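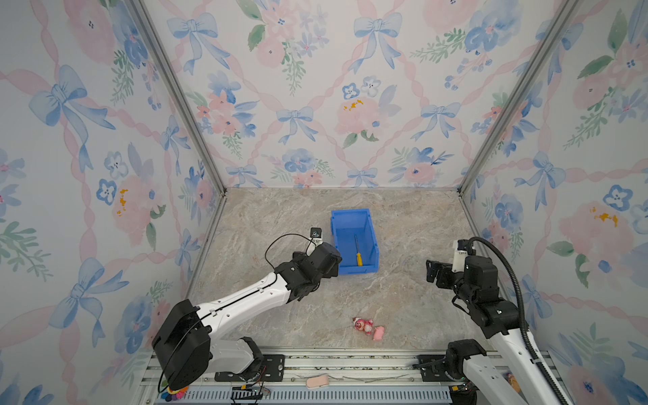 *Papier peint à motif floral : roses, rubans entrecroisés et nœuds bleu clair sur fond blanc pâle.*

**Prinness ouvre à Kerstead un fonds consacré au papier peint du quotidien**

KERSTEAD, mai — La maison Prinness annonce l'ouverture au public de son fonds de papiers peints domestiques, installé dans l'ancienne imprimerie Darko. L'ensemble réunit 3 890 échantillons, rouleaux entamés et albums de représentants, qui étaient jusqu'à présent conservés dans les réserves de l'entreprise et consultables par les seuls dessinateurs de la maison.

Le fonds couvre principalement la production courante destinée aux chambres, aux couloirs et aux cuisines. Les décors floraux y occupent la première place, devant les rayures, les faux carrelages et les motifs pour enfants. Une section distincte rassemble les bordures et les frises, dont une partie provient du rachat de la manufacture Vatudov et de ses cahiers de coloris.

« Ces papiers ont été posés, recouverts, arrachés, puis le plus souvent jetés. Les grandes collections ont retenu les panoramiques et les commandes de prestige ; nous avons souhaité donner une place équivalente à ce que les familles choisissaient sur catalogue », déclare Dace Strazds, directrice du patrimoine de Prinness.

**Conditions de consultation**

La salle de lecture dispose de deux grandes tables permettant de dérouler les lés sur toute leur largeur. Les chercheurs, restaurateurs et décorateurs peuvent y demander jusqu'à 40 pièces par séance, sur présentation d'une liste de cotes transmise à l'avance. Les visiteurs individuels sont accueillis l'après-midi, à partir de 14 heures, sans inscription préalable. Les albums les plus fragiles sont communiqués sous forme de reproductions.

L'éclairage de la salle a été limité afin de préserver les encres, en particulier les roses et les bleus, sensibles à la lumière. La photographie sans flash est autorisée pour un usage privé ou d'étude. Toute publication fait l'objet d'une demande écrite auprès du service du patrimoine.

**Rééditions et prêts**

Prinness prévoit par ailleurs la réédition de 30 dessins issus du fonds. Les premiers modèles retenus sont des semis de fleurs et des treillages de rubans, imprimés sur support intissé dans leurs coloris d'origine. Chaque rouleau portera la cote du document dont il est tiré — une mention demandée de longue date par les restaurateurs d'intérieurs anciens.

Un programme de prêt est également ouvert aux musées, aux écoles d'arts appliqués et aux maisons d'écrivains. Les demandes doivent préciser la durée souhaitée, le mode d'accrochage et le niveau d'éclairement des salles. Le transport et l'assurance sont à la charge de l'emprunteur.

**À propos de Prinness**

Prinness conçoit et imprime des revêtements muraux à Kerstead. Son service du patrimoine assure la conservation des archives de la maison et de celles de Vatudov.

**Contact presse**

Dace Strazds, service du patrimoine, Prinness, ancienne imprimerie Darko, Kerstead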